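Right, open day thread, as threatened. Went along to the Brallby place on Saturday with my brother-in-law Innes (Innes Guthrie, some of you know him from the bike stuff) and I've got Thoughts. Bear with me, I'm typing this on the train.

First off, parking is a nightmare. We ended up behind the Boster depot and walked the rest. Sign at the gate said 300 places for the morning slot and I reckon every one of them had turned up before us and gone straight for the bacon rolls.

Ground floor is the arms. Big ones, behind mesh, moving boxes from one belt to another and back again. Very smooth, very fast, and after five minutes I was a bit bored?? Innes could have stayed there all day. He asked the chap how much one can lift and got a proper answer with graphs.

Upstairs is where it got good. They've got a room where people work with grippers you hold in your own hand, one in each, and everything you do gets recorded so a robot can learn from it later. No robot in sight at that stage, just you and the laundry.

Uwe Kohlhase was running that bit and he is a brilliant explainer. He said boxes are easy, a box is the same shape when you put it down as when you picked it up. Clothes are a different shape every single time. I have never felt so understood about my ironing pile.

So the job when we got to the front was jeans. Flat on the table, get hold of the waistband, fold them over. Sounds like nothing! 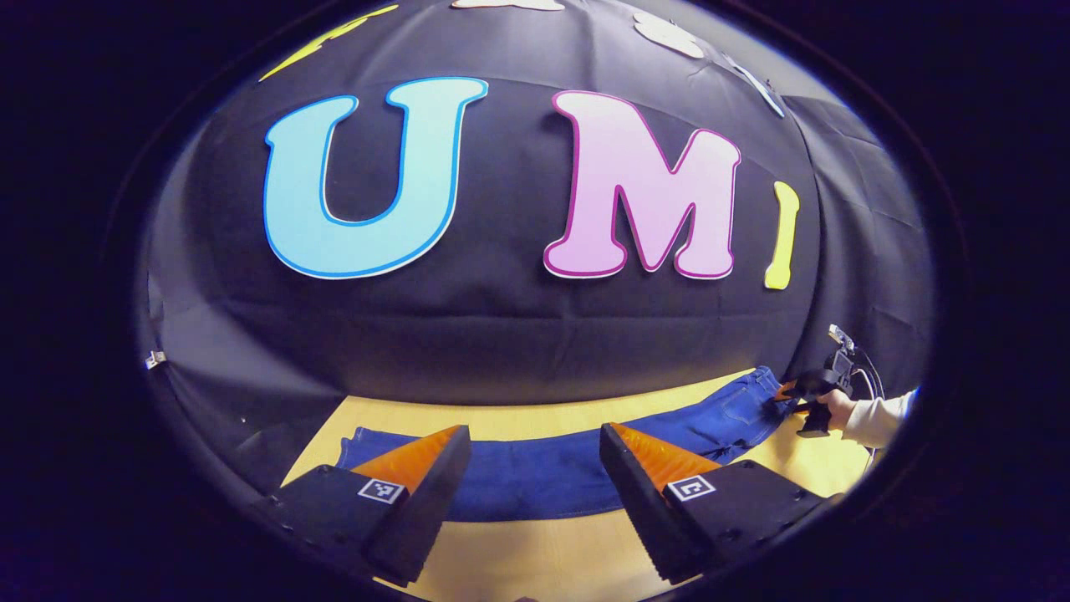 Jeans on the table, one gripper on the waistband. Orange pads do the pinching, the little black and white squares are for tracking where the fingers are.

I had a go after that and I was AWFUL. You've got two fingers where you normally have five and you can't feel the cloth at all. I kept getting one layer of denim when I wanted both. Innes got a leg folded on his second try and has mentioned it four times since.

Uwe's tip, for anyone going to the next one -- go in lower than you think and close slowly. He also said to stop looking at your hands and look at the seam. That did help, a bit. My fold still looked like something off a teenager's floor.

Somebody behind us asked how many folds it takes before a robot gets the idea. He said they'd done 2,276 on trousers alone and he still wouldn't trust it with his good ones. Liked him a lot for that.

Also had a quick nose at the Estby stand (grippers for soft fruit, they let you squeeze a plum) and a talk from a woman at Bajpai about hospital linen. I'd have happily heard another hour of that one but the room was boiling and we'd been on our feet since ten.

Things I'd change: more chairs, signs for the loos, and a longer go on the grippers. You get one pair of jeans and then it's the next person's turn, and I was only just getting my eye in.

They're doing another in September, free again but you have to book. Innes wants to bring his own trousers. If anybody fancies a lift from our end, shout, we've got two seats going.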